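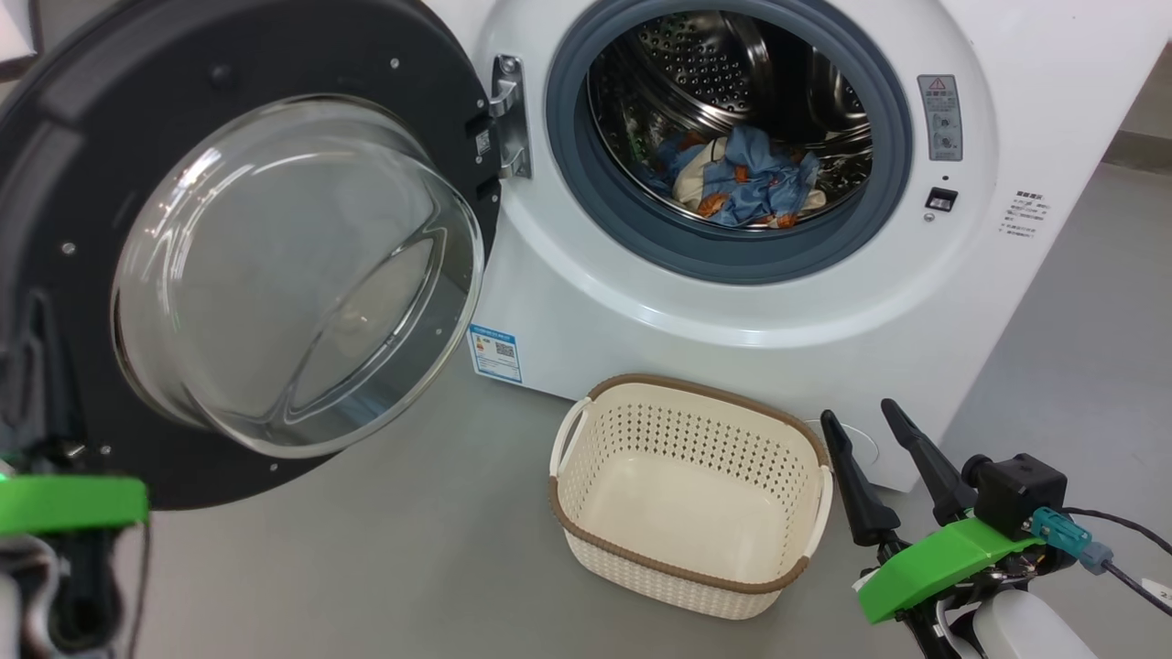 Laundry cell, door open: washer door open, load in the drum, basket on the floor in front.

Progress report to Ultonach, second period
Work package 3: Upkeep of the two-arm laundry cell

Summary
The cell ran on most working days this period. We logged 509 door cycles, up from 187 in the first period. Two stoppages lasted longer than a day, both on the left arm. Spending on spare parts is within the budget line. One item, the spare wrist cable, is late and is carried over.

Setup
The washer stays where it was installed, and the arms are set up around it. Floor marks for the basket were repainted in April after the old tape began to lift. The basket has to sit square to the machine or the right arm reaches short when it picks up cloth. We now check its place at the start of every shift and again after lunch.

The arm bases were re-leveled once. The left base had dropped slightly on its rear foot, enough to put the fingertips off at the door. A thicker pad from Dalitz fixed it, and the reading has held.

Grippers
Finger pads are the part we replace most. At the start of the period we changed them when they looked worn, which meant we sometimes lost half a morning to missed grasps before anyone acted. They are now changed every 100 door cycles regardless of condition. Bolts on the mounting plates are marked with a paint line and checked on Wednesday mornings. 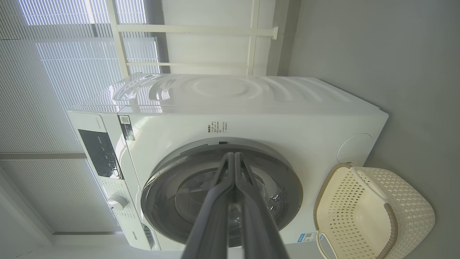 The upper rim of the door is still the hardest place to work. The fingers have to come in close together and stay parallel, and a small error in the wrist angle makes them slide on the ring. We rewrote the approach so that the arm slows down over the last 30 mm. Missed contacts dropped, though we want another period of logs before we put a rate on it.

Wrist cameras are wiped before each session. Calibration is repeated after any gripper work — this was skipped twice in the first period and cost us a day each time.

Stoppages
The first was a loose connector on the left gripper. It was reseated and given a strain relief clip. The second was a cable worn through at the elbow. Galli supplied a replacement with a longer bend radius, and the right arm will get the same cable when the next one arrives.

Next period
Fit the new cable on the right arm. Finish the written maintenance sheet so that the Flandura site can use it without a visit from us. Order finger pads for over six months of running. We ask that the unspent travel money be moved to spare parts — the amount is in the attached budget table.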